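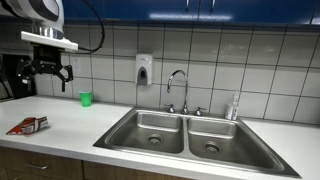

Re: [Wamus Weavers] Loose edges on a long cotton warp

From: Henrike Rathjen
Date: Jan 28, 2018
To: Wamus Weavers list

Jean Urquhart wrote:
> I have 528 ends of cotton on the loom for dish towels, in a 10-dent
> reed, two per dent. The first towel was fine. By the middle of the
> second one the outside inch on both sides had gone slack and the
> shuttle started diving under the edge threads. I wound on with brown
> paper from a roll and ran out before the end, so the last part has
> no paper at all. It's an eight-shaft loom and I'm only using four
> of them. Do I have to cut off and start over? There is a lot of
> yarn in this.

Jean,

I wouldn't cut off yet. I think the paper is most of your trouble. If it was barely wider than the warp, the outer threads can slide off the side of it as the layers build up. Those threads then travel a shorter path around the beam than the ones in the middle, and they come off at a different tension. It gets worse on a long warp.

Try this first. Let the loom tension off, go around to the back, and pull up the slack in the loose threads only. Slip a flat stick under them where they cross the back beam. I use a paint stirrer. Bring the tension back up and see if you get a clean shed. You'll have to redo it every time you advance, so it is slow, but I got through a whole set of napkins that way in November.

If the slack is more than a stick can handle, hang weights. Gather the loose inch on each side, tie a loop of cord around it with a slip knot, and hang a small bottle of water off the back. Start light and add water until it matches the middle.

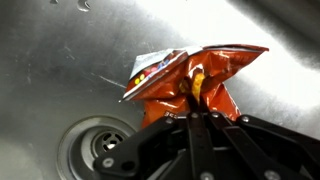

Stainless steel sink, drain end

For the next warp, cut your paper a good two inches wider than the warp on each side. Sticks work as well, and Santino Daza swears by old window blinds. My loom is 60 inches wide and I have never found paper to fit it, so I went to sticks years ago.

Two other things to look at. Are you beating hard? Towels in that yarn should be square, the same number of picks per inch as ends, and if you are packing in more than that the edges pull in and the reed saws at them. Also check that your draft lifts the last thread on each side. In some twills it floats for several picks and looks slack when it isn't.

Kulsoom Bajwa asked me off list about hemming before or after washing. I hem first – the hem shrinks along with the towel.

Jean, let us know how the third towel goes.

Henrike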